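Tresness Spur Gear Kit with Storkia Bench Cloth
Equipment Review, Teaching and Workshop Supplies

The Tresness kit is sold as a classroom and workbench introduction to simple gear trains. It contains plastic spur gears, metal sleeves that act as bushings between gear and shaft, a set of short shafts, and a printed booklet. The bench cloth reviewed with it is made by Storkia and is offered at a reduced price when the two are ordered together. Our department purchased the pair in May for use in the introductory mechanisms course and in the assembly exercises that follow it.

The present review covers condition on delivery, quality of the parts, suitability of the cloth as a work surface, and storage. It does not cover the booklet, which our instructors replaced with their own handouts.

Delivery and Contents

The kit arrived in a flat carton with a molded tray. All parts were present and the tray was undamaged. The packing list is clear, although part numbers are printed in very small type and do not appear on the parts themselves. Departments that keep several kits should label the trays on arrival. Two kits opened on the same bench are difficult to separate afterward.

The bench cloth is supplied folded. It is matte, finely woven, and of a teal-green color. The fold lines are persistent. They soften with use, but a long crease can still be found in ours, and the supplier's recommendation to hang the cloth overnight made little difference. 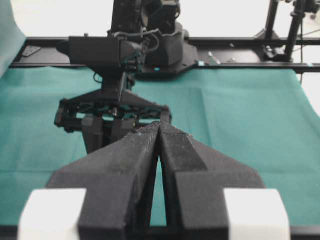
For most tasks this is a matter of appearance only. A light gear may sit at a slight tilt if it is set down directly on a fold, and students checking that a hub stands square should be told to move to a flat part of the cloth. Pressing with a cool iron through a second cloth is permitted by the care label and gave an acceptable result, though the shallower folds returned after the cloth had been stored again.

The Cloth as a Work Surface

In daily use the Storkia cloth performs well. Small parts stay where they are put, and a dropped sleeve does not roll as it does on a bare bench. The matte finish produces no glare under overhead lighting. This was the principal complaint against the vinyl mat we used before, a Gerell product that is otherwise still in good order and has been moved to the soldering room.

The color is a good choice. Blue plastic and dark metal are both easy to find against it. Pale lint is also easy to find against it, and the weave appears to attract a certain amount. A lint roller kept at the bench is sufficient. The cloth should not be shaken out near open trays.

It has no backing and will shift on a polished table if pulled. The manufacturer sells edge clips separately. We consider that these should be included.
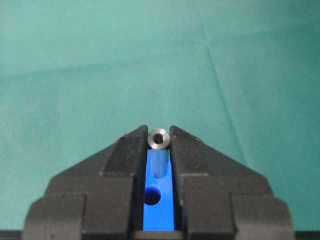
Quality of the Gears

The gears are the strongest part of the kit. They are molded in a bright, glossy blue, with straight and evenly spaced teeth and a raised hub on one face. The flat shoulder between hub and teeth gives a convenient place to hold the part, and the hub is tall enough to be gripped by itself when the teeth must be kept clear. We found no flash on the teeth and only slight mold marks on the plain face.

One gear pair was run on a motorized test shaft for 1,000 revolutions as an informal check. No visible wear was recorded. A longer trial would be needed before any statement could be made about service life, and the kit is in any case intended for demonstration.

The Metal Sleeves

The sleeves are small, dark in finish, and considerably heavier in the hand than their size suggests. They must be held upright to enter the bore cleanly.
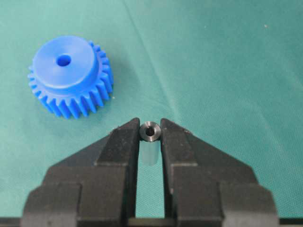 Fit is the area in which the kit is least consistent. Most sleeves in our tray entered with light pressure. A few required enough force that we would not ask younger students to attempt them, and one was so free that it fell out when the gear was turned over. Jalali, the distributor, replaced the loose part at no charge after a short exchange of messages. The replacement fitted correctly.

The beginning of the bore has only a very slight chamfer. A sleeve presented at an angle will catch on the rim and may mark the plastic. Instructors should demonstrate the insertion once, slowly, before parts are handed out. It is also worth showing students how to steady the gear from above with one light contact near the hub - pressing on the teeth tips the gear and makes the alignment worse.

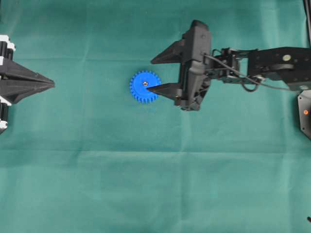

Page last updated: Nov 30, 2018

Storage and Replacement Parts

The tray holds every part in a shaped recess, and the lid closes without force. The recesses for the sleeves are shallow, and the tray should be carried level. Spare sleeves may be ordered in bags of 100, a larger quantity than a single classroom is likely to need. Individual gears are available under the same order form.

The cloth may be machine washed on a gentle cycle and should be dried flat. Ours has been washed twice with no change in color that we could detect.

Recommendation

The kit is recommended for introductory courses, with the reservation noted above concerning sleeve fit. The cloth is recommended for any bench where small parts are handled, provided that clips are purchased with it. Orders placed through the department should quote catalog entry 2,891 and state whether the cloth is required.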